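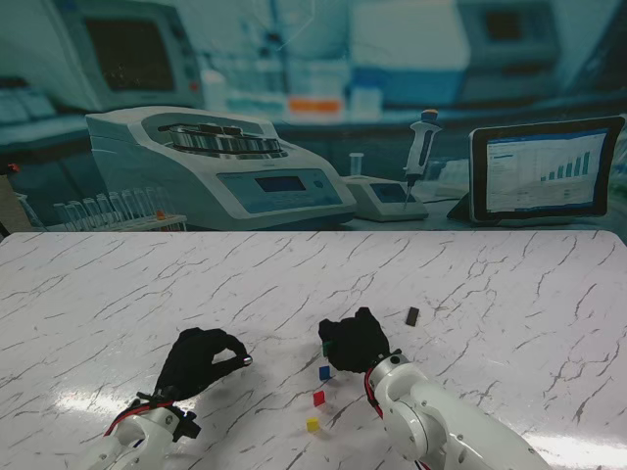 Casa & Ofícios | Materiais

Pesquisar no site Ok

O mármore mancha, e há quem goste

Na oficina Garura, numa rua estreita atrás do mercado, as amostras de pedra ficam encostadas à parede com o preço escrito a giz. Nuria Kumsa trabalha ali há 15 anos. Corta bancadas, repara soleiras e recebe, quase sempre ao fim da tarde, clientes que querem saber se uma mancha sai.

A resposta depende da pedra. O mármore é feito sobretudo de carbonato de cálcio, que reage com ácidos. Limão, vinagre e vinho atacam o polimento em poucos minutos e deixam uma marca baça. Não é sujidade, e esfregar não ajuda. O óleo e o café são outro caso: entram nos poros e escurecem a zona, mas muitas vezes saem com uma pasta absorvente deixada a secar durante a noite.

«As pessoas chamam mancha às duas coisas», diz Kumsa. «A primeira resolve-se com lixa, a segunda com paciência.»

O impermeabilizante atrasa a absorção e dá tempo para limpar. Não protege contra o ácido. Na Garura aplica-se uma vez por ano nas cozinhas, e menos nas casas de banho, onde o maior problema costuma ser o calcário da água.

O custo afasta muitos compradores. Um tampo de cozinha em mármore branco com veio cinzento fica ali por 900 euros, já com corte e montagem. Um laminado com desenho parecido, da marca Weseo, custa 300. Latifa Fahmy, que desenha interiores no ateliê Habte, recomenda os dois conforme a casa. Numa cozinha arrendada escolhe quase sempre o laminado. Numa casa onde se faz pão gosta da pedra, fresca ao toque e boa para estender massa.

Fahmy aconselha a olhar para a repetição do desenho. Nos padrões impressos mais baratos, o mesmo veio volta a aparecer a curta distância, e numa bancada comprida isso nota-se. Também as arestas denunciam a imitação: na pedra o veio continua pela espessura, no laminado pára no canto.

Kumsa tem em casa uma mesa de mármore herdada de uma pastelaria. Está cheia de círculos baços, deixados por copos, e tem um canto partido. Poliu-a uma vez, em novembro, e passados uns meses as marcas tinham voltado. Desde então limpa-a com água morna e sabão neutro e seca-a com um pano.

Comentários (3)

tilia_m
Usei bicarbonato com água para uma nódoa de azeite e resultou à segunda vez. Tapei com película.

Rui do 5.º
Faltou falar do granito. É mais feio mas aguenta tudo.

ana.p
Alguém sabe se o impermeabilizante da Drollow escurece a pedra branca? Na loja não me souberam dizer.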